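Forum Builds Events Swap Search
Community > Events > Open days > Dellidport

Dellidport open day, who went?

pinwheel_tom
Got there Sunday just after it opened. Signed in, got a sticker, straight to the table demo. They had one person in a black glove doing pick-ups on a big wood table, snack bag first. Bags are the hard one imo, they crinkle and the shape changes every time you touch them. Stayed for 18 tries of the arm doing its own bag run after lunch. 14 good, 4 dropped. Not bad!!
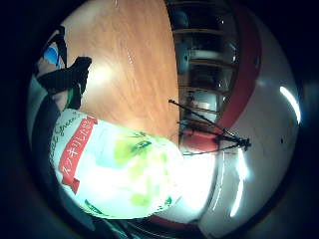
mossy88
Did you have to book ahead?

pinwheel_tom
Walk-ins were fine till noon, after that it was by the list at the door.

gearlash
14 out of 18 is not great tho. Same bag, same table, same light. Put it in my kitchen and lets see. Felt like a sales pitch to me, sorry

hollis_k
disagree. Bijan Nouri said up front it was early work, he even left the drops in the count. When was the last time you saw that at a demo

gearlash
ok fair, I missed his talk. Was stuck in line for Rover. Which did two laps of the hallway and then went to charge

mossy88
my kid loved Rover, leave Rover alone

pinwheel_tom
lol. Anyway the part I liked best was the hand stuff, you could stand pretty close. Water bottle with a white cap, round white lid or shallow dish with a blue rim, nothing fancy. Glove had a green band at the wrist and a white box strapped on below it. Asked Min-kyu Yang how long a person can do that before they get sloppy and she said they swap out a lot, teh wrist gets tired first.

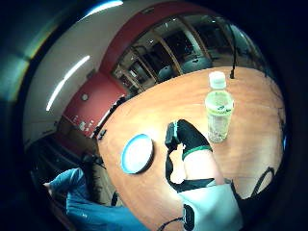
Next one: Kallero, April

hollis_k
Baek is running it, sign up opens soon. I want to see bottles with the cap off. Anyone driving?

gearlash
I'll go. Still say 14 is low. Can take two people if you dont mind the back seat

mossy88
in, plus one kid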